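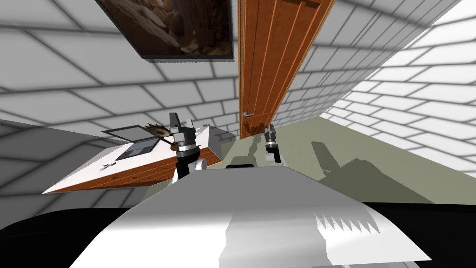
According to Huguette Girard, the town has been paying for the same culvert twice and ought to settle who owns it before any more pipe goes in the ground. She made the remark during the comment period of the Comton town council's regular May meeting, shortly after the council opened discussion of the revised drainage maintenance schedule.

May – 7:40 p.m.
By Gaétan Gauthier

COMTON – The town council voted 4-1 to adopt a revised drainage maintenance schedule that moves the Gralach Road culvert to the top of the repair list and sets a fixed inspection interval for every town-owned crossing.

Under the old schedule, culverts were inspected only after a complaint or a road closure. The new one places each crossing in one of three condition classes. Class A crossings will be inspected every five years, Class B every two years and Class C every spring, with a second visit in the fall if the spring report notes undermining, joint separation or a loss of cross section. Inspection reports will be filed with the town clerk within 15 business days of the site visit.

The public works department listed 32 crossings in the document it gave the council. Six of them are in Class C. The Gralach Road culvert, a corrugated metal pipe under the lower end of the road near the mill pond, has the lowest rating of the six. The department's report cites corrosion along the invert and a void behind the upstream headwall.

Replacement is planned as a precast concrete box with a clear span of eight feet. The existing pipe is five feet in diameter. The larger opening is meant to pass a flow with a 1 in 100 chance of being equaled or exceeded in any year, the standard the town adopted for collector roads when it last rewrote its road specifications. The existing pipe was sized before those specifications were in force.

Design work will be paid for from the stormwater account. The council did not award a construction contract. Bids will be opened after the easement on the downstream side is recorded, and the road will stay open to one lane, controlled by signs, until then. The posted weight limit remains 15 tons.

Most of the discussion dealt with the easement. The downstream wingwall stands partly outside the public right of way, on a parcel that was divided when Li Street was extended. The deed for the northern half refers to a drainage easement in favor of the town. The deed for the southern half does not. Girard said the town had patched the wingwall on two occasions, once from the road account and once from the stormwater account, and that neither entry in the ledger stated which parcel the work was on.
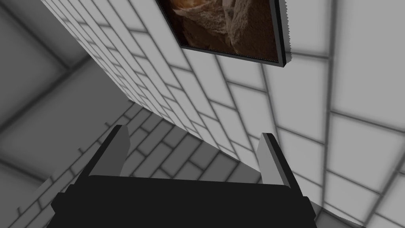 Open gripper before a tiled wall

The town attorney told the council that repair work alone does not establish ownership and recommended a recorded agreement with both parcel owners. The council approved a motion directing the attorney to prepare one. The motion allows 20 working days for a draft. If either owner declines to sign, the matter returns to the council, which may ask for a shorter wingwall that fits inside the right of way. The design engineer said that option is possible but would need riprap along the outlet channel and a new hydraulic calculation.

The one vote against the schedule came from the Ward 2 seat. The member said the inspection intervals were acceptable but objected to a clause that lets the public works director move a crossing from one class to another without a vote. An amendment to require council approval for each change failed for lack of a second. As adopted, the clause requires the director to report any change in writing at the next regular meeting.

In other business, the council:

Approved the minutes of the previous regular meeting with one correction to the roll call.

Tabled a request to change the parking limit on the east side of Li Street. The request will be taken up again with the summer striping plan.

Renewed the service agreement for the Flekia permit filing system for one year at the current rate. The clerk reported that building and driveway permits are now filed through the system, while street opening permits are still taken on paper. The council asked for a date by which street opening permits can be added.

Accepted the quarterly report on the sewer lining project. Lining is complete from the pump station to the Gralach Road manhole. Lateral reinstatement on the remaining section is scheduled to start after school lets out.

Set the first reading of the sidewalk ordinance for the next regular meeting. The draft changes the minimum clear width in the business district from four feet to five.

Copies of the drainage schedule and the crossing list are available at the clerk's counter during office hours. Written comments on the downstream easement may be left at the same counter until the draft agreement is presented.

Recent items
Ward 2 polling place moves to school gym
Mill pond water level to be lowered for gate repair
Sidewalk ordinance: text of the draft
Sewer lining crews to work nights on lower Gralach Road
Council hears first budget estimates
Clerk's office posts summer hours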